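Home care > Dusting & floors
Reading time: 5 min

How to clean matte black plastic (without the gray smears)

Quick one today, I've got the whole front room to get through before Friday.

Matte black. Looks great in the store, then you get it home and it shows every fingerprint, every bit of lint, and worst of all every attempt to clean it. Shiny black you can at least buff. Matte you can't. Rub too hard and you get a shiny patch that stays for good. Ask me about the lamp base.

So this is the order I do it in now. Works for housings, stands, brackets, tubes, anything dark and plasticky with a lot of corners. Takes me 18 minutes a piece if I don't stop for coffee.

What you need

- soft paintbrush, 2 inch, never used for paint
- old toothbrush, the softer the better
- two microfiber cloths, one damp, one dry
- cotton swabs
- a drop of dish soap in a bowl of warm water
- a flashlight, or your phone
- an old sheet if you're working over wood

No glass cleaner. No furniture spray, ever. It leaves a film and the film grabs dust. No melamine sponges either, they're basically very fine sandpaper and matte finishes hate them.

Step 1. Power off, unplug

If it has a cord. Let it sit a while if it's been running. Then look at how it stands before you start leaning on it. If it wobbles, get someone to hold it, or lay it down on the sheet if it's the kind of thing that can be laid down.

Step 2. Get low and look

Most people dust from standing height, so the top is fine and the underside is a disgrace. Get down on the floor with the flashlight. Hold it nearly flat against the surface so the light skims across. Straight-on light hides dust on black, side light shows you all of it.

You're looking for holes, ridges, and anything with gaps. Make a mental list. I start at the top and go down, otherwise you do the bottom twice.

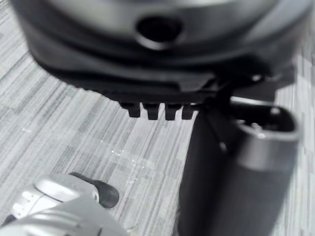
Curved shell, round hole, stepped edge, then the row of four tabs. Work down in that order.

Step 3. Dry brush first

Always dry before wet!! Water on dust makes paste and paste gets into the texture. Long light strokes with the paintbrush on the curved parts, top to bottom. On stepped ridges run the brush along each ledge sideways, with the groove. Going across just flicks the stuff into the next groove down.

Vacuum on low in the other hand if you can manage it, nozzle close but not touching. My neighbor Wojciech Pietrzak does his with a leaf blower on the porch, which, ok. Not over carpet please.

Step 4. Holes

Round openings with a sloped rim: dry swab, one turn around the rim, toss it. New swab, one turn just inside. Stop there. Don't push down into a hole if you can't see the bottom of it, you'll pack the lint in tighter and if there's a screw or a socket in there you'll be picking cotton off it for a week.

If there's a plug of fluff sitting deep, lift it out with blunt tweezers. Wooden toothpick also works. Metal pick no, one slip and there's a pale scratch in the black that you'll see from the door.

Step 5. Tabs, teeth and slots

The fiddly bit. Toothbrush, dry, bristles pointing the same way as the teeth. Down one side, down the other, across the ends. Don't twist the brush in the gap. Small tabs can snap and then you've got a different problem.

Fold a corner of the dry cloth over a toothpick for gaps too tight for the bristles. Pull it through once. If it comes out clean, leave it alone and move on.

If a tab moves and you weren't expecting it to, stop and find out what it's holding before you go any further. Look in the manual. Laine Jankauskaitė wrote in back in April to say she'd popped a cover off this way on her own stand and spent 83 minutes getting it back on. She had a timer going, bless her.
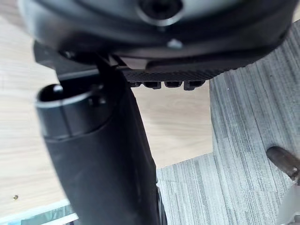

Textured plates next. Crosshatch, weave, knurling, whatever the maker calls it. A cloth alone skates over the high points and leaves the low ones gray. Use the toothbrush in two directions, first one diagonal, then the other, really light. Then damp brush (dip, shake hard, dab on the cloth so it's barely wet) and the same two diagonals again. Blot dry. Don't rub, blot.

Check for sharp edges while you're down there. Brackets can have them, and a microfiber cloth will snag and leave blue fuzz behind. Wipe along a flat face toward the edge and lift off. Never around the corner.

Step 6. Tubes and columns

Outside first. Damp cloth, wrung out till it won't drip, wrapped right around the tube like you're holding a mug. Pull straight down in one go. Turn the cloth, do the next strip. Spiral wiping leaves spiral marks, ask me how long that took to figure out.

Follow right away with the dry cloth, same direction. Air drying is what gives you the gray streaks, epsecially if you have hard water like we do here in Rarevby.

Open ends collect all sorts. Shine the light in and look before you put anything inside, fingers included. If there's a fitting or anything pale or shiny down in there, leave it be and only do the rim. If you're sure it's an empty tube, a bottle brush with a dry sock over it, in and out once.

Step 7. The floor under it

Everything you brushed off is now down there. Wood: lift the sheet by the corners, carry it outside, shake. Then a dry mop. Carpet: vacuum right up to the edge where it meets the wood, with the narrow nozzle, that line holds more grit than the rest of the room put together.

Do this last. I have done it first. You only do that once.

Smears that won't go

Usually old polish. One drop of soap on the damp cloth, wipe, then plain damp, then dry. Might need two rounds. If it's a shiny patch that feels smooth to your fingertip it's wear and it won't clean off, sorry.

Sticky label goo: cooking oil on a swab, wait ten minutes, wipe, then soap as above. Test it somewhere out of sight first.

How often

Dry brush every couple weeks, the full thing when the side light says so. If you keep up with the dry part the wet part takes no time.

A few of you asked about the Zellholm brush set. Haven't tried it, will report back. Next up is felt pads, and wich ones leave marks on wood.

Filed under: dusting, black plastic, awkward corners

We use cookies to remember your settings and see which pages get read. Accept all | Manage choices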